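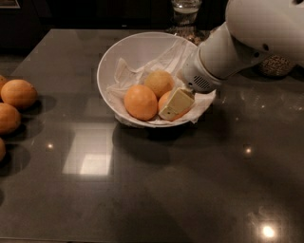 El brazo blanco sobre el bol, con tres naranjas y el bloque amarillo.

Reseña del kit de grabación Grellano, de Rokier
Por Aslı Sarıgül

Llevo siete semanas usando el Grellano para recoger demostraciones de manipulación en mesa. Escribo esta reseña porque antes de comprarlo encontré muy pocas opiniones de personas que graban cada día. El español no es mi primera lengua, pido paciencia.

Instalación
Una mañana, con ayuda de Primo Rinaldi. El programa reconoció el brazo en el segundo intento. El manual es correcto, pero el capítulo de calibración remite a una página que no existe.

Uso diario
Guardamos 1.377 episodios. El mando responde con suavidad y el pedal para marcar inicio y fin es lo mejor del kit: se aprende en diez minutos. Para las tareas de fruta usamos un bol blanco forrado con papel de cocina, y cambiamos de sitio los objetos entre un episodio y otro. Si todo queda siempre igual, el modelo aprende la posición y no la tarea.

El brillo es un asunto delicado. Nuestra mesa es gris oscura y muy pulida, y la luz del techo se refleja en ella como un rectángulo pálido. La exposición automática sufre con esto. Yo la dejo fija y grabo también con otras luces, para tener variedad. 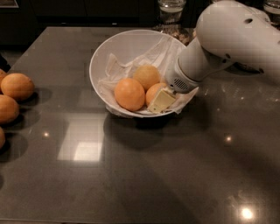 Lo que no me gusta
El visor para revisar episodios es lento. A partir de 400 en una misma carpeta tarda mucho en abrir, y no permite borrar varios a la vez. Las etiquetas se escriben a mano, sin lista de sugerencias, y así tenemos «naranja», «naranjas» y «Naranja» como tres cosas distintas. Escribí al soporte un lunes y me contestó Dorian Maillard, muy amable, pero la lista todavía no tiene fecha.

También falta un aviso cuando una cámara pierde imágenes. Perdimos una tarde entera por esto.

¿Lo recomiendo?
Sí, para un grupo pequeño que quiere empezar pronto. Si ya tiene sus propios programas de grabación, compre solamente el pedal y el mando, que se venden aparte. Mi nota es un 7 sobre 10.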